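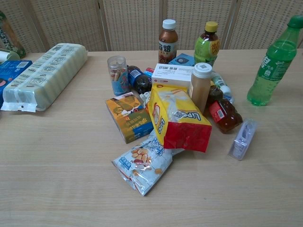
Plelinbridge Food Table
Progress report to the Torkgate Fund
February 20, 2022

1. Where we are

The food table has now run every week since August, apart from one closure over the new year. In that time we have made up 2,651 parcels. The grant covers 29 weeks of buying and we are inside the budget for food, though slightly over on bags.

2. What goes on the table

Your last letter asked for more detail on the range. The basics have not changed. Eggs are the item most often asked for and we buy them in long plastic trays, which are cheaper than boxes but awkward to split. Drinks are mostly bottled tea, both roasted and green, and green bottles of fizzy drink. Snacks make up the rest. Much of this comes from the Younis cash and carry, where a good part of the stock has Chinese labels. Some households prefer it and others have asked what things are, so we now put a short list in English in each parcel.

Tall bottles go at the sides and back of the table and smaller items in the middle, where people can reach them. The folding screen stays up behind the table so that packing can carry on while parcels are collected.

3. Changes since the last report

Collection is now in four time slots. Queues are shorter, but the last slot tends to run out of eggs. From next month we will hold back eight trays for it.

The Joltberg delivery has moved to the afternoon. This leaves less time to sort before opening and we have asked for the earlier slot back. No answer yet.

4. Spending

Food and drink are on target. Bags went over when our usual size was out of stock. We would like to move a small amount from the travel line, which is underspent, to cover this. Please confirm in writing if that is acceptable.

5. Still to do

Second fridge: two quotes received, third awaited.
Allergen sheet: drafted, needs checking against the imported snacks.
Household survey: forms printed, going out with the next parcels.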